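Drinness Museum of Everyday Materials
Young Visitors' Pages: Why Do Some Tables Have Veins?

Many tabletops are white with thin colored lines running across them. The lines are called veins. They look a little like rivers on a map, and they come from marble, or from materials made to look like marble.

Marble begins as another rock, called limestone. Deep under the ground, heat and heavy pressure change the limestone over a very long time. Its tiny grains grow into new crystals that lock tightly together. Pure marble is white. When other minerals are mixed in, they leave streaks of color. Iron can make red, brown or yellow lines. Clay and other materials can make gray or green ones.

Veins are seldom straight. They may fork, stop suddenly and start again a short way off. People who make marble-like tabletops copy these patterns, so a person cannot always tell real stone from a copy by looking at the color alone. 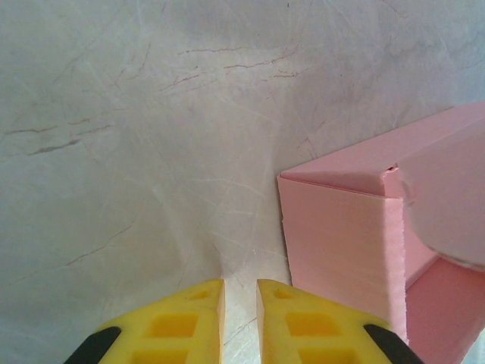
Frans De Han once asked the museum whether the reddish lines on his own kitchen table meant that it was about to break. A vein is usually part of the pattern. A crack is a gap, and an adult can often feel its edge with a fingertip.

Scratches are different again. They are marks left on a surface after it was made. Very fine scratches can be hard to see until light falls across them, and then they shine like silver threads.

Scientists compare how easily materials scratch by using the Mohs scale, which runs from 1 to 10. Talc, at 1, is the softest. Diamond, at 10, is the hardest. Marble is near 3, so a grain of sand can mark it. Sand is often made of quartz, and quartz is 7.

Try This at Home

Ask an adult to choose a smooth tabletop. Darken the room and hold a flashlight low, close to the edge of the table. Look across the surface – not into the light – and draw the lines you find. Use one color for veins and another for scratches. Do not make any new scratches for this activity.

Drawings may be handed in at the Korkosura Room on Monday.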